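In Defense of the Basket on the Wall

My mother-in-law kept her pencils in a drawer. She kept everything in a drawer, and she was a tidy woman, and I loved her, and it took me most of my adult life to admit that her way of keeping house has never once worked for me. I have come around to the opposite belief, which is that the small things a person uses every day ought to be out where the eye falls on them, in a basket or a cup or a tray. 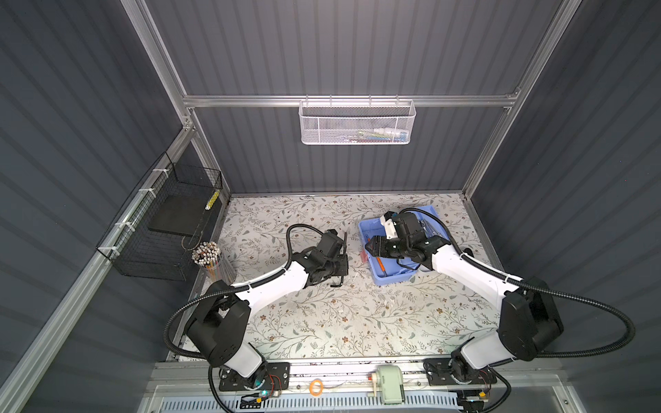
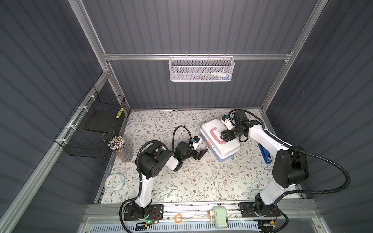

A wire basket on the wall, and a cloth with leaves and little brown flowers on it.

I got to thinking about all this in January, when we moved from the house in Woldale to a much smaller place in Vallejo and I had to put my hand on every single object we owned. I don't recommend it in winter, or with a bad knee. We had fourteen drawers in the old kitchen and back hall, and I had always thought of them as a blessing. People who came to look at the house pulled them open and sighed with pleasure. Well, I emptied them. I found three tape measures, a key to a car we sold when our daughter was in grade school, and enough dried-out pens to fill a shoebox. I also found the good scissors, the ones I had replaced twice because I was sure they had gone out with the trash.

A drawer is a very forgiving thing, and I think that is the trouble with it. You can push it shut. Whatever you have done in there, however you have jumbled the birthday candles in with the picture hooks, you lean your hip against it and the kitchen looks lovely again. A wire basket won't do that for you. If you stuff it with junk mail you will see junk mail every time you walk past with your coffee, and sooner or later (later, in my house) you will get tired of looking at it and take it down.

My friend Elaheh Karimi disagrees with nearly every word of this, and she has told me so across many pots of tea. Elaheh likes a bare surface. She says that when she sits down to pay her bills she doesn't want a cup of pencils looking at her, and that an object in view is a job waiting to be done. I do understand that. There are people who are made restless by things, and a shelf full of jars feels to them the way a ringing phone feels to me. If you are one of those people then by all means have your drawers, and I hope you are happier with them than I was.

But I will say that when I visit Elaheh and ask for something to write with, she opens four drawers before she finds one.

What I use now is a mixture, and I'm fond of all of it. Pencils live in a cup, points down, and I like a clear one so that I can tell how many stubby ones have sunk to the bottom. Flat things, like a clipboard or the pad where we keep the grocery list, go in a basket that hangs, because flat things on a table turn into a pile and a pile is where the water bill goes to hide. And tools go in a tray. I feel strongly about the tray. It should have sides high enough that a screw can't roll off, and it should be light enough to carry with one hand out to wherever the wobbly chair is. A toolbox is fine for people who build things. For the rest of us, who own a screwdriver and a little hammer and a fistful of odd metal bits, a plastic tray is plenty, and you can see at once what you have.

I should say something about money too, because I have been in the shops lately and I was startled. There is a company called Notia whose catalog comes to the house addressed to the previous owners, and they will sell you a whole wall of matching organizers for 700 dollars, with delivery extra. It is handsome, I won't pretend it isn't. Jarner has a cheaper version that runs 200, and my neighbor Jasmina Radulović bought it for her sewing room and spent a long afternoon fitting it together with the instructions upside down. She is pleased with it. She also told me that the piece she reaches for most is an old wire basket from her garage that she tied up beside the window with zip ties.

I love a zip tie! I know they aren't elegant. But a person who rents, or who is afraid of drilling into a wall, or who simply can't be sure yet where the basket wants to be, can put one up with zip ties in the time it takes to boil an egg, and if it's in the wrong spot you snip them off and try again a foot lower. I moved mine twice before I got it where my arm naturally goes. With a drill I would have left it in the first place and grumbled at it for years.

And then the cloth. This is where some of my more practical friends stop listening, but I think a work table deserves a nice tablecloth just as much as a dining table does. Mine used to be bare, on the theory that it was only going to get scratched and inked. All that did was make me treat it like a garage floor. Since I put down a cloth with a bit of leaf and vine on it I find that I set things down more gently, and I clear up at the end of the day, and I'm not ashamed when somebody drops by. A pattern hides the pencil dust, too. Keep a small clock on it if you're the kind who loses track of supper, as I am.

My husband has held on to one drawer in the new kitchen. He asked for it specially - a place for his batteries and whatever else he doesn't want to discuss - and I said yes, and I haven't opened it. I'm fairly sure one of the tape measures is in there.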